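Thermos Culture

2019-06-13

The first thing I was given at my job in China was a thermos. It was on my desk before I had a chair that went up and down. It was dark green, held more than I could drink in a morning, and had a little steel basket under the lid that I took for a filter. It is a filter, but for leaves, and the leaves go in before the water. I worked that out after a week of drinking plain hot water through an empty basket, which my coworkers thought was perfectly normal.

I have been here since January of last year and I now carry a thermos everywhere. I want to write down how that happened while I still remember what it was like to find it odd.

Where I grew up, water came out of the fridge. If a restaurant brought you water it had ice in it, even in winter, and if you asked for hot water they assumed you had brought a tea bag. Here it goes the other way. You sit down in a small restaurant in the middle of summer and a pot of hot water arrives, or a weak tea that is mostly hot water. If you ask for cold water you may get a bottle from the cooler and a charge for it. More often you get a bottle from the shelf, at room temperature, and a look of mild concern.

The concern is real. People here believe cold water is hard on the stomach, and they tell you so. I have been told to drink hot water for a cold, a sore knee, a bad night's sleep and a long meeting. I used to argue. I don't anymore, partly because my Chinese isn't good enough to win and partly because there is usually a cup in front of me by then.

What makes it work is that hot water is everywhere. I didn't notice this until I started needing it. Train stations have dispensers in the waiting halls. The trains have one at the end of the car. Hospitals, airports, banks and the lobby of the office where I renew my paperwork all have one. Every hotel room has a kettle, including the ones that don't have a window.

The train dispensers have their own manners. You don't fill a large thermos when there is a line of people with noodle cups behind you. You fill to a finger below the rim, since the train will sway on your way back to the seat. You put the lid on at the machine and not while walking. I learned the last one on the way to a trade fair, wearing the only clean shirt I had with me.
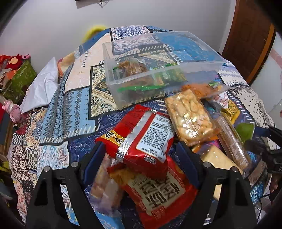

The thermos itself is a bigger subject than I expected. When the green one began to leak I went to buy another, and found that the third floor of the market near my apartment had a whole aisle of them. There were tall thin ones for office workers, squat ones with a wide mouth, glass ones with two walls so you can see the leaves, and some with a strap for hanging across the body. There were children's ones with a straw, which seems like a risky thing to attach to hot water, but the parents here know what they're doing.

I looked at two for a long time. One was a Wirnine, plain steel, 600 ml, with a screw cap that doubled as a cup. The other was a Hallier with a push button lid and a temperature display on top. The display appealed to me. The woman at the counter tapped it, shook her head and handed me the Wirnine. I took it as professional advice and paid.

It has been a good thermos. Tea made at seven in the morning is still too hot to gulp at lunch. The cap has a dent from the stairs at the subway station, and the paint on the bottom has worn to bare metal in a ring. The rubber seal has to come out every few days or it starts to smell like every tea you have ever made in it. I use a chopstick for that.

There was also the Bemetti, which I am less proud of. That was a gift to myself, a heavy glass bottle from a shop in a mall with good lighting. It came in a box with a ribbon. It looked very nice on the desk and it burned my hand twice before I put it on a shelf with a few pens in it. The glass ones aren't all like that, I'm told. A proper one has air between the walls.

As for what goes inside, I don't have strong opinions, and I've found that to be an unusual position. My office is split. The older people drink green tea, a pinch of leaves in the morning and more water over them all day until it tastes of nothing much. The younger ones put in red dates, goji berries, dried chrysanthemum, or all of them together. There has been a running joke online about middle-aged men and their thermoses full of goji berries, and I've been shown it more than once by people holding the same thing.

I tried the dates for a month. They are sweet and they swell up, and the last third of the bottle is mostly fruit. The chrysanthemum is better. It smells a little like hay and it looks good when the flowers open. You do get petals in your teeth if you drink without the basket.

The place I buy tea is called Matubbar, a narrow shop two doors from a key cutter. I have never found out where the name comes from. The leaves are in tins along one wall and the prices are written on tape. They sell a jasmine tea in small paper packets that costs less than a bus ride home from the market, and that is what I drink most days. Behind the counter, on the top shelf, is a pressed cake of dark tea priced at 1,898 yuan. It has been there as long as I've been going in. I asked once if it was any good and was poured a small cup of something else.

I went back to the States for 10 days this spring. On the first morning I walked into a coffee shop near my parents' house with the Wirnine and asked if they could fill it with hot water. They were nice about it. They wanted to know how many tea bags, and then what to charge me, and there was some discussion at the register before it came back full. At the airport I walked the length of the terminal looking for a dispenser and found four drinking fountains, all very cold. I drank from one and my stomach hurt afterward. I know what my coworkers would say and I haven't told them.

The green thermos is still around, by the way. It leaks from the lid but stands up fine, so it lives on the kitchen windowsill and I water the plants with it - room temperature water, left out overnight. The shop that sold me the plants was firm on that point.

Next I need a new seal for the Wirnine. The market sells them loose in a plastic tub, all sizes mixed together, and I keep forgetting to bring the lid with me to check.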